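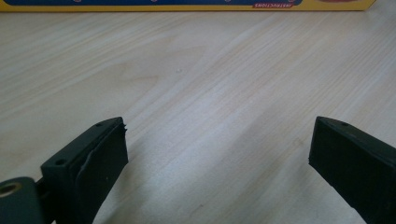 How often should you deep condition 4C hair?

Every 7 days if it feels dry or you've just taken down braids, and every 14 days once it's soft and holding moisture.

## My wash-day deep condition, start to finish

I've kept this routine going since January and I still get excited about it! My twists last longer, detangling is so much easier, and my ends have stopped snapping off in the sink.

1. **Part your hair into sections.** I do eight, but four is fine if yours is short. Clip each one up.
2. **Shampoo the scalp only.** Let the suds run down the lengths -- no scrubbing the ends.
3. **Squeeze out the extra water** with an old cotton T-shirt. You want damp hair, not dripping.
4. **Work the conditioner in, ends first.** I use the Feltden oat mask, a big scoop per section (yes, it's a lot). Smooth it down until the strands clump together.
5. **Detangle with your fingers,** then a wide-tooth comb, starting at the tips.
6. **Cover with a plastic cap** and a warm towel for 20 minutes. A hooded dryer on low works great too.
7. **Rinse cool,** then go straight in with leave-in and a little oil.

Dagim Lemma, my braider over at Skendden, got me to twist each section right after rinsing and wow, what a difference -- hardly any new knots!

If your hair starts feeling mushy or overly stretchy, skip a session and use a light protein treatment next time. Fine strands usually need it sooner than coarse ones.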